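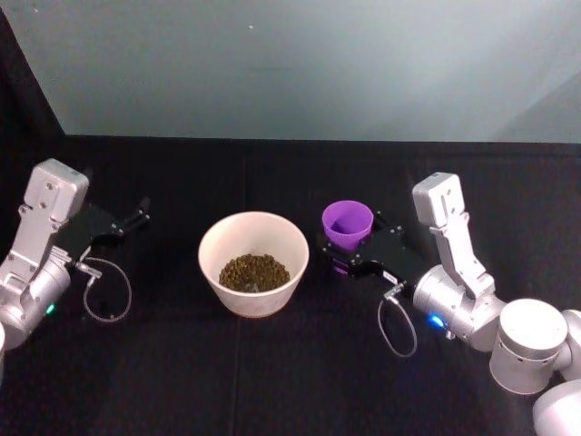 Photo: Raelene Rakena

Wanted: people who can read terrible handwriting

I have 2,444 old postcards and I need help reading them. If you are the person in your family who gets handed the birthday card when somebody can't make out what Grandma wrote, please keep going, because this is for you!

Some background. The postcards belonged to a family that ran a dry goods store in Ondulden, and it looks like they never threw away a piece of mail. Cousins wrote, salesmen wrote, a girl at summer camp wrote every chance she got (mostly about mosquitoes). When the house was finally cleared out, the whole lot came to me in hatboxes and one very heavy bread tin. I've been calling it the Dender collection, after the lake on so many of the fronts. People on vacation at Dender apparently did nothing but buy cards.

I scanned all of them over the winter, fronts and backs, and thought typing them up would be the easy part. It was not the easy part. Half the writers used pencil. A good number ran out of room and turned the card sideways to keep going, and one uncle wrote upside down between his own lines, for reasons he never shares. After a month of doing this by myself I was starting to see cursive on the ceiling. So I'm asking for company.

What I'm looking for

Three readers to begin with, to work with me through the spring and summer. You'll get a batch of scans, you'll type out what the writing says, and you'll send it back. Then you'll get somebody else's batch to check, and somebody else will check yours. That's pretty much the whole job.

You do not need a history degree. I don't have one either. You don't need to live near Ondulden, though if you know the area you'll have an easier time with the place names. What you do need is a decent screen, a fair amount of patience, and the ability to leave a word blank when you can't read it. I mean that last one. A guess that sounds good is much more trouble to me than an honest gap, since a guess slides right by the checker. We have a little system for it - square brackets with a question mark inside if you're half sure, brackets with nothing inside if you're stumped - and I'd love to see lots of both.

Please also type what's there, spelling and all. If the camp girl writes "musketos," then musketos it is. (She tries it several other ways too. I've grown very fond of her.)

It would be a big plus if you can read any of the following:

- old German script, for the batch from the mother's side
- Portuguese, for a run of cards signed Patrício
- any kind of shorthand, even if you're rusty

The Patrício cards are my favorites and I can't read a word of them. He had lovely handwriting, he wrote to the store for years, and he always put the stamp on crooked. I used to think he was a supplier. Then I found one addressed to the oldest daughter alone, and now I really, really want to know. If you read Portuguese and you like that kind of thing, write to me today.

Time and money

Figure on a few hours a week, whenever suits you. I have one reader lined up who plans to work at dawn and I can't imagine anything worse, but the scans don't care. If you have a bad week, tell me and we'll shuffle things. The one thing I ask is that you don't go quiet while holding a batch.

There is some pay. It isn't much. Each reader gets $299, half when you start and half when your last batch is checked. That comes from a small grant, and I asked for more and didn't get it. If that doesn't work for you I completely understand, and if you'd like to help for a shorter stretch, ask me, because I can split one place between 2 people without much fuss.

Your name goes on every card you transcribe unless you'd like it left off. When the whole thing goes online you'll be credited on the front page, same size letters as me. I'm also putting together a small printed book of the best ones, through Prornent, and readers will each get a copy plus a vote on what goes in. I fully expect arguments about the uncle.

How to apply

No resume, please. Ask me for the sample sheet and I'll send you the scan of a single card, front and back. Type up what you can, leave blank what you can't, and send it to me with a few lines about yourself. I'd like to hear what kind of handwriting you grew up around - a doctor in the family, a parent who wrote notes on the backs of envelopes, whatever you've got. Tell me about languages too, if you have any.

I'm not grading the sample like a test. There's one word on it that I have never managed to read and I'm hoping one of you will put me out of my misery. It starts with either an L or a very ambitious S.

Send everything by March 16, 2025. I'll answer everyone, though it may take me a little while if a lot of you write at once, and after that we'll have a get-to-know-you call and I'll go over how the files work. If computers make you nervous, don't worry about it. The typing goes into an ordinary text document and I'll walk you through the rest over the phone.
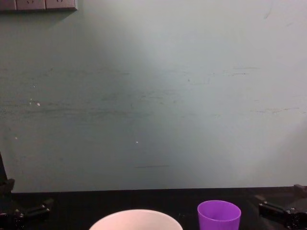 Ákos Bozsik wrote after the first notice went up in February to ask whether a reader could keep one writer from start to finish, since a person's hand gets so much easier once you've lived with it for a while. He'd done his grandfather's letters that way, he said, and by the end "I could read him faster than print, and I was sorry when he stopped."

I think that's a wonderful idea and I've changed the plan because of it. The cards were going to be handed out in box order, which made sense for me and for no one else. Now I'm sorting them by writer wherever I can tell who the writer is, and you're welcome to put in for somebody. The camp girl is still available. So is the uncle, and I'll be extremely nice to whoever takes him. The salesmen will probably stay in a mixed pile, as most of them only wrote to say which train they were on.

A few other things people have asked me:

Can you do this as a pair? Yes, and I'd encourage it. Two people squinting at a word will get it a lot quicker than one. You'd share the fee, though.

Will you see private stuff? A bit. They're postcards, so the mailman had already read them, but there's sickness in there, and a falling-out over money that goes on for ages. I've talked with the family's granddaughter and she's happy for all of it to be read and published. Until it's online, please don't post pieces of it yourself.

Can you handle the real cards? If you're close by, sure, come and have a look. You'll be working from the scans either way. Some of the pencil is so faint that it's easier to read on a screen with the contrast pushed up, and I'll send you a note on how to do that.

Is there an age limit? You should be over eighteen on account of the paperwork for the fee. There's no upper limit at all, and if you learned penmanship from somebody with a ruler in her hand, I want you on the team.

Do I ever get tired of it? I did, back when I was doing it alone at the kitchen table. Then I'd turn over one more card and find a person complaining about the soup at Dender, and I'd be good for another hour.

To get the sample sheet, use the contact form on this site and put "postcards" in the subject line. If you know someone who would like this, send it on to them. Portuguese readers, I'm still talking to you.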